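I've worked in the feed room at Kingi for nine years, which makes me the second oldest thing in there after the floor scale. So when management brought in two robot arms for the small-portion bench, people came to me to find out how mad we were supposed to be. My answer was, not very? Let me explain.

Scooping pellets is a lousy job. You do 800 portions on a busy shift and by the end your wrist has opinions. The folks at our Holcombe site have had the arms since December and not one person there has asked for their scoop back.

What bugs me is the stuff around the scooping. That bench was where you put somebody new. It was where you went when your back was out – you stood there, talked to whoever was next to you and learned which pellets crumble and which ones clump. I got trained there in 23 minutes and then spent months really learning it. 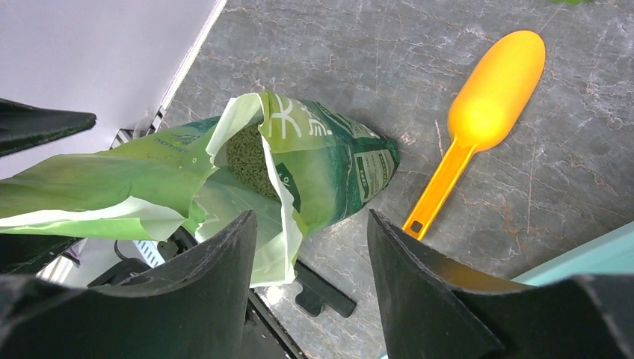 Bag, scoop and grippers on the small-portion bench.

Now the easy spot belongs to a machine, and the people who used to rotate through it are on the heavy sacks all day. The supplier, Istex, gave us a nice talk about freeing up workers for better tasks. Well, which ones? I'd love to see the list! Nearly 90 percent of what's left in our room is lifting.

I'm not asking anybody to unplug the thing. I want the company to write down where the light-duty people go now, and to pay whoever ends up babysitting the arms like it's a skill, because it is one. Our sister company Finer already has a pay grade for it, so please don't tell me it can't be done. And put a couple of stools by that bench while you're at it. Some of us still like to stop there and talk.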